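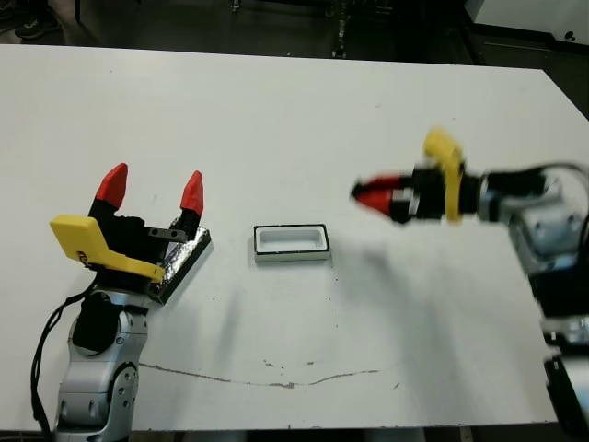
White table, small white container

Forum > Living Room & Upholstery > Cushions, fill and frames

Topic: Seat cushions going flat on Hollenstein sectional

pinemarten_jo
27 May 2018
Hi all, first post so be gentle. We bought the Hollenstein sectional (the L-shaped one with the chaise, in the oatmeal tweed) and the two seats nearest the corner have gone flat as pancakes. The chaise is still lovely because the only one who uses it is the cat. I paid close to 4,000 for the whole thing with delivery and I'm pretty annoyed that I'm already sliding toward the middle every time I sit down!

The store says foam "softening" is normal and not covered. They'll sell me new cores for 177 each, and I need two. Is that a fair price or should I get the foam cut someplace local? The covers do unzip, I checked.

rustysprings
177 is steep but not crazy if the core comes already wrapped. Ask them two things before you pay: what density is the foam, and is the wrap included. If the person on the phone can't tell you the density, hang up and call a foam shop.

I redid a Surnemia loveseat last August and wouldn't go back to factory cores. Went with high-density foam and a layer of polyester batting, glued with spray adhesive. It sits better than it did new.

delia_b
I'm going to disagree a little. I had foam cut locally for my old sofa and it came out too firm. Like sitting on a church pew. My husband moved to the recliner and never came back. Factory cores at least match the other seats, and on a sectional you notice if two seats are taller than the rest.

Jo, have you looked underneath? Sometimes it's the deck sagging and the cushion gets blamed.

pinemarten_jo
I have not looked underneath! How do I do that without wrecking it? There's a black fabric stapled all along the bottom.

delia_b
You don't need to touch the black stuff yet. Pull the cushions off and press down hard with your palm all over the platform, then do the same on a seat that still feels good. If the bad spot gives a lot more, or you hear a clunk, it's a spring clip or a strap.

rustysprings
Good call, do that first. Too firm is a choosing problem though, delia. Density and firmness are separate numbers and lots of people order by one and get surprised by the other. You can buy dense foam that's soft. It costs more and it lasts.

oakandiron
Can I put in a word for just rotating them? I see so many of these threads and the seats have never been swapped since the truck left. We have a Trutamitz three-seater and I flip and rotate every time I vacuum. Still looks fine. Kids, dog, the works.

rustysprings
Hollenstein corner cushions won't rotate, they're cut with a notch on one side.

oakandiron
Then that's bad design and I'd be complaining about that instead of the foam.

pinemarten_jo
OK so the corner one has the notch, yes, but the one next to it is square and I could have been swapping it this whole time. Feeling slightly silly. I moved it down to the far end this morning and it's already nicer, except now the flat one is where my mother-in-law sits – might leave it there, haha.

Did the palm test too. No clunk, but the platform by the corner feels softer than by the arm. Not by a ton. How much is too much?

delia_b
Hard to say from here. If you lay a broom handle across front to back and there's a gap under it in the middle, I'd open it up. If it lies flat I'd spend the money on foam.

mugwump20
Jumping in with a cheap idea. Before you buy anything, unzip the covers and stuff a folded layer of batting under the foam, on the bottom side. Cost me 20 bucks at the fabric store and bought me another year on a Jemitz sectional. It's a patch and you'll end up replacing them at some point, but it gave me time to save up.

rustysprings
That works fine so long as the foam isn't crumbling. If you unzip and find yellow dust, skip it.

delia_b
Also take a picture of the zipper end before you pull the core out. Getting a notched one back in the right way around made me say words.

pinemarten_jo
Broom handle lies flat, no dust, foam is a bit yellow on one face but it springs back when I squeeze it. So I'm going to try the batting on both bad ones and get a quote from the foam place across town anyway. Their website says they'll cut to a paper template, so I can trace the notch.

rustysprings – what did you ask for on the loveseat, medium or firm?

rustysprings
Medium, with the batting on top and front only. Leave the back edge bare or the zipper will fight you.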